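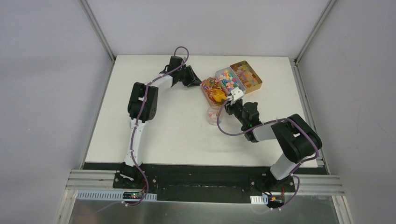
Home | Posts | About | Contact

2 min read

I remain unconvinced by sorting trays. The Joltley article I read in May promised a calmer desk if every small thing had its own compartment. So I bought four containers in Randport, spent an evening dividing up buttons and beads, and felt quite pleased for 9 days.

Then I needed one green button and had to look in all of them anyway. My old biscuit tin did the same job for nothing, and it has a lid.

I'll give it until the end of the month. The tin is staying in the cupboard, just in case.

Recent posts
Do labels help?
The 18 jars I gave away
Drawer dividers, again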